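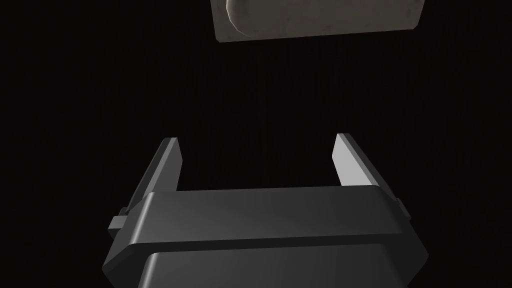

Rules for testing robot grippers in simulation are too loose, and the people who buy grippers pay for it. I have written acceptance procedures for handling equipment for most of my working life, and over the last few years more and more of the evidence I am sent has come out of a computer. I have no quarrel with that. A simulated pick costs next to nothing and breaks no fingers. My quarrel is with what gets left out of the paperwork. Take a set-up with open jaws, a pale grey block in line with the gap, nothing but black behind them and no floor or table anywhere. The block is close to the width of the opening between the fingers, so a small error in position matters a good deal. How small? You can't tell by looking, and in most of the reports I read you can't tell from the text either.

My view is that a simulated grip test should not count towards acceptance unless the report states the jaw opening, the size of the part, the clearance on each side and the friction value used. That makes one line in a table. Anyone who ran the test has the numbers already.

At Cutham, where I did contract work until last May, we had a supplier send in 400 simulated picks with 300 passes and a covering note that called the result encouraging. Dezső Pap, who ran goods-in and would have had to live with the thing, asked what the other picks had done. The supplier didn't know. The log recorded pass or fail and nothing else. A part dropped at the start of the lift and a part that was never touched were both written down as a zero. Those are different faults with different cures, and one of them can hurt somebody.

So I would add a second rule. Every failed pick should carry a reason, taken from a short list agreed before the run. Missed, slipped, struck the part, struck something else. If the list turns out to be too short, add to it and run again.

The third matter is surroundings. Testing with nothing around the part is a fair way to begin. You want to know whether the jaws can close on it at all before you worry about the side of a tote. But a pass with nothing around the part says only that, and it should be labelled that way. I have seen a result of this kind moved from one report to another until it was being quoted as proof that the gripper could pick from a full bin. Each person who copied it had copied it correctly. The heading was simply too vague to stop them.

We used a plain wording at Cutham that I still think is good enough: isolated part, no contact surface, no neighbours. If there is a table, say so and give its height. If there are neighbours, say how close they sit.

Tamás Pintér, who designs tooling at Adeck and with whom I have argued about this for years, thinks I am asking for too much too early. His point is that engineers use simulation to throw away bad ideas quickly, and if every quick look has to be written up to my standard they will stop looking. He is right about the quick looks. I would not want a form filled in every time someone tries a different finger shape before lunch. The rule should apply at the moment a result leaves the team that made it. Inside the team, do as you please.

He also says that a real trial will catch whatever the simulation missed. Sometimes it will. But the real trial is usually planned from the simulated one. If the simulation never placed a part 2 mm off centre, the chances are that the bench trial won't either, and the first time it happens will be on a customer's line. We have both seen that, and on one occasion it was his gripper.

I would settle for 4 things on the front sheet: clearance, friction, surroundings, and the reasons for failure. Zorkier already asks its suppliers for the first two. Coşkun asks for all of them and has, as far as I know, lost no bidders over it. The draft guidance going round our trade group asks for none, and comments on it are open until May. I have sent mine.

February 2019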